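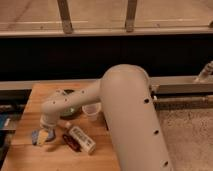 Skilmont Manipulation Group - open day recordings, README

Hello, and thanks for downloading this. I'm Leire Sotomayor and I look after the files, so if something won't open it's me you want to grumble at. What you've got is everything we recorded at our open day on July 11, 2025, when we left one arm running on the tabletop tasks and let visitors choose what it went for next.

The plan was simple enough. A visitor typed an instruction in their own words ("get the sponge" was a favourite, and one lad wrote "the squashy thing" which I'm very fond of), then Shamim pressed go and we all stood back and watched. The objects are ordinary household bits: a clear plastic cup, a green bowl, a white bottle that spent a lot of its day lying on its side, a blue and yellow sponge and so on. We let people put them wherever they liked on the wooden table, so don't expect tidy layouts!

What's in the folders

episodes/ has one subfolder per attempt, with the video, the joint readings and the instruction exactly as typed. I haven't fixed the spelling.
notes/ is my scribbles from the day, typed up. Some are useful. Some are about lunch.
yaman/ is the config for Yaman, our little logging tool. You only need it if you want to replay the joint readings.

Each attempt was stopped at 30 seconds whether or not the arm had finished. The video runs at 25 frames a second. There are 2 camera views for most attempts, but the second camera dropped out for a stretch after lunch and we didn't notice until Sadao went to change the battery - those episodes have the fixed view only, and they're marked single_view in the index.

Things to watch out for

The success column was filled in by hand, by Roland in the morning and by me in the afternoon, and Roland is stricter than I am. He wanted the object lifted and held. I was happy if it came off the table. We did mean to go back and make the two match, but we haven't yet, so please treat the column with a bit of care.

The arm was running the policy we trained in May, with no changes made for the day. It's noticeably slower over the bottle than over anything else.

Visitors' voices have been taken off all the video. If you hear one I've missed, tell me and I'll pull the file.

Still to do: the index for episode 9 points at the wrong folder, and Fernanda has a Portuguese version of the instructions that I need to add.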